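Kitchen FAQ, Unit 303, Notcombe Apartments

Can I put dishes in the sink rack?
Yes. Empty it before checkout.

Where is the oven mitt?
It stays on the counter near the oven. Please put it back there.

Can the cup with the cartoon face go in the oven?
No. Keep all cups out of the oven.

How many people can eat here?
The kitchen is stocked for 4.

What time is checkout?
10 a.m. Leave the oven off and its door closed.
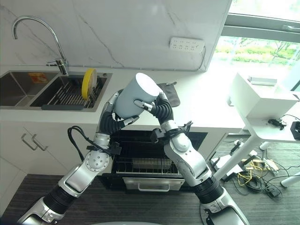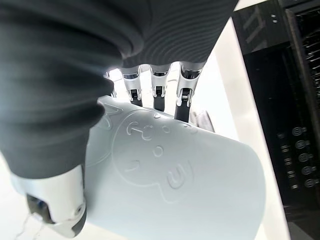 Kitchen, Unit 303: the open oven (first photo) and the cartoon cup (second).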